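From: Myrto Tsoukalas
To: alanside-housekeeping
Date: January 2023
Subject: Re: Percale, thread count, and the Trester offer

Bianca Mihăilă wrote:

> Hi all,
>
> Trester came back with a price on the 900 thread count sheets and I think
> we should take it. They are offering them at what we pay Alexiou now for
> the plain percale. The sample feels lovely, very smooth, and the rep says
> a higher count means a stronger sheet that will outlast what we have. He
> also says they need no ironing if you use the Flulus rinse, which they
> would throw in free for the first order.
>
> Guests do notice the number. We could put it on the room cards. If
> there are no objections I'd like to order before March so we have them
> on the beds for the spring bookings.
>
> Bianca

Bianca, I have objections. Sorry. I know you put work into getting the price down and the price is good, which is part of what bothers me.

First, the number. You can't weave that many single threads into a square inch of cotton and still have something a person can sleep under. The way mills get to 900 is by twisting several thin, cheap yarns together and then counting each one. So a sheet with a few hundred real threads becomes a 900 on the label. I asked the rep straight out whether these were single-ply or multi-ply and he told me they were "luxury ply." I have been buying linen for this house long enough to know that is not a kind of ply.

Second, the smoothness. Every sample sheet I've ever been handed was smooth. They come with a finish on them, and it goes away in the wash. What I want to know is how the thing feels after we've put it through our own machines at our own temperature, with our own water, which as you all know is hard enough to stand a spoon in. Has anyone washed the sample? If it has only been unfolded and petted, we don't know anything yet.

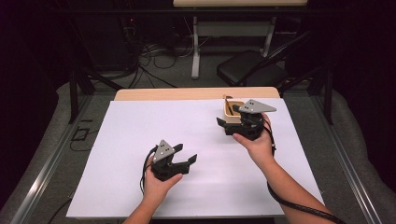
Alanside Housekeeping & Linen Room

Third, "stronger." Stronger than what? Thin yarns break sooner than thick ones, and when they break you get pilling. We had this with the pillowcases from the supplier before Alexiou, the ones with the satin stripe. They looked wonderful on the shelf and then they grew little balls right where your cheek goes. We cut them up for dust cloths and they were bad at that too.

Fourth, drying. A dense sheet holds more water. The dryers are already the slow part of changeover day, and everyone on this list who works mornings has complained to me about it, some of you more than once. If each load takes even a little longer we will be making up the top floor while people are standing in the lobby with their bags. The rep did not mention drying and when I brought it up he talked about hand feel.

And the Flulus. A free rinse for the first order is how you end up paying for a rinse on every order after that. I read the back of the bottle. It's a softener with a nice name. Softener coats cotton, and I would keep it away from the towels in particular, because a towel with softener in it just pushes the water around your back. As for no ironing, the instructions say to take the sheets out "promptly while warm and smooth flat by hand." We do that now! It's free!

I will say what I can for the other side. The hems on the Trester sample are better than Alexiou's. They're turned properly and the corners are stitched down, and I've been telling Alexiou about their corners for years. The fitted sheets are also cut deeper, which would help in the rooms with the new mattresses. If Trester has a plain percale with those same hems I would look at it happily. Does anyone know if they do? It isn't in the catalog Bianca forwarded, but that catalog is mostly pictures of beds near windows.

What I'd suggest is this. Ask them for 2 sets, one of the 900 and one of whatever ordinary percale they make. Put a set of our current Alexiou alongside, mark all three in the corner with laundry pen, and run them through 10 washes on the normal cycle. No Flulus. Weigh them out of the spinner, write down how long they take to dry, and measure the length before and after. Then hang them up without saying which is which and let people feel them. If the 900 wins I'll say so on this list and I will stop talking about it.

If Trester won't send sets for that, I think we've learned something about the sheets.

On the room cards, please, no. I have never had a guest ask me for a thread count. They ask for another pillow, and whether the window opens.

The Alexiou order for the single rooms still has to go in whatever we decide. We are down to nine good flat singles, and I need the shelf count from the second floor closet before I can send it. Whoever has the key to that closet, please answer this part even if you skip the rest.

Myrto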